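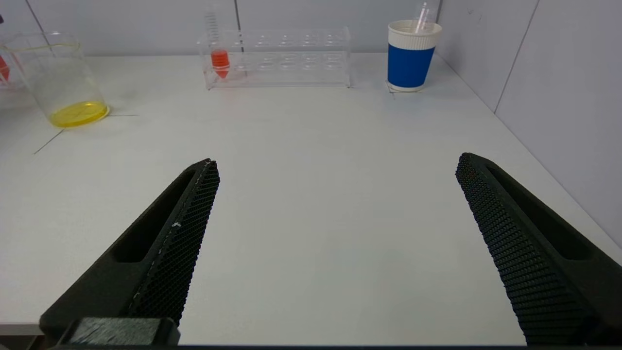 clanthorpe-pinzas-lab

Registros de la comparación entre dos juegos de dedos para pinza paralela, Parilix y Kun, en tareas de manipulación de material de laboratorio. El repositorio contiene los episodios, las anotaciones y los scripts de conversión. No incluye pesos de modelos.

Contenido

episodios/ 70 episodios con dedos Parilix y 60 con dedos Kun
anotaciones/ un CSV por episodio: fase, resultado, tipo de fallo
calibracion/ intrínsecos de la cámara de muñeca y transformación mano-ojo
scripts/ conversión y reproducción

Montaje

Cámara de muñeca orientada hacia la punta de los dedos, que quedan siempre dentro del campo de visión. Mesa blanca y paredes gris claro. Entre los objetos hay un vaso de precipitados transparente con líquido amarillo, una gradilla acrílica transparente, un tubo cónico con líquido rojo anaranjado y un vaso de papel con funda azul. El controlador es Trarkow en modo posición; el límite de fuerza se fija en la cabecera de cada episodio y no cambia durante la ejecución.

Tareas

agarrar_tubo: extraer el tubo de la gradilla y mantenerlo vertical
devolver_tubo: insertarlo en el mismo orificio
mover_vaso: desplazar el vaso de precipitados sin levantarlo

Problemas conocidos

La profundidad estimada sobre el acrílico y el vidrio no es fiable. Los 34 episodios marcados con depth_bad=1 deben usarse solo con RGB.

En 8 episodios de devolver_tubo falta la última fase en el CSV. El vídeo está completo.

La apertura de la pinza se guarda en metros en los episodios Parilix y normalizada (0 a 1) en los Kun. scripts/convertir.py unifica ambas a metros; si se leen los archivos directamente hay que hacerlo a mano.

La calibración mano-ojo se repitió en febrero, tras el cambio de dedos. No mezclar los dos archivos de calibracion/.

Uso

python scripts/convertir.py --entrada episodios --salida salida
python scripts/reproducir.py --episodio 12 --sin-profundidad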